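New rules for door tests in simulation
4 May 2019

Vevar has published a short guide on how robots should be tested with doors before they work in real buildings. The first version was shown to members in February.

The guide asks for 1,000 simulated trials with 3 types of handle, and every failed trial must be kept in the report.

Doors with lever handles, in simulation
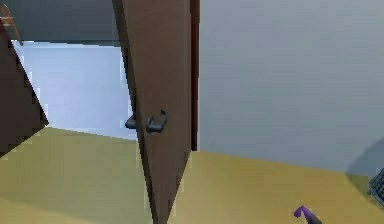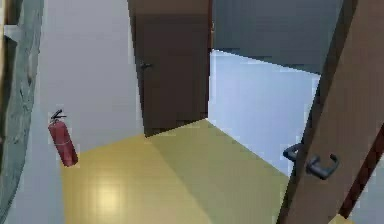
Two companies, Harex and Gosling, have agreed to follow the guide from this summer. Vevar will receive comments until the autumn meeting in Ovden. The guide is free to read, but the test files are only for members.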